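Rinville shop bay, notebook
August 31, 2024

Restock and facing-up, drinks side. Started with good intentions and a trolley with one bad wheel, so most of the morning went on steering.

The plan from Brarmont arrived on three sheets, two of which agree with each other. I went with those two. Their idea is that drinks should be grouped by type, then by size, then by something called "shopper mood", for which no key was supplied. I have grouped by colour. It looks deliberate, and anyone putting a bottle back can see where it lives without reading my handwriting.

Green bottles went in first, shoulder to shoulder, and they behave. The orange-brown ones sit on the shelf below and took three goes, mainly because I kept finding another one in the bottom of the box after I had got the row straight. The darker brown bottles carry on from there, then the lighter tan containers, which I would like to see moved if we ever get a second unit.

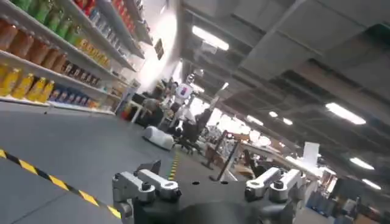

Yellow stays on the lowest shelf. I know Marchand wanted it at eye level, but it shouts quite loudly enough from down there, and I am not lifting it all again. The small boxes further along the bottom are a mixed bag (blue, purple, orange, white) and that stretch is where everything without a proper home has ended up. I am calling it "assorted" on the plan. The red and white packets stay up top until someone shorter than me complains.

Floor: the black and yellow tape by the shelving stays put. Please don't park the trolley across it, and please don't use it to mend the trolley, which I mention for reasons known to the trolley. I still can't find what the short dashed yellow line was meant to mark. The Plirnusetti layout from December has a line on it, but in red, and going the other way.

Lighting: too bright at the far end. Labels with a gloss finish are hard to read from the aisle. Try the matt ones next, box 13, under the bench.

To do: order shelf strips (19, the long sort). Ask Brarmont about sheet 3. Oil wheel, or hide trolley.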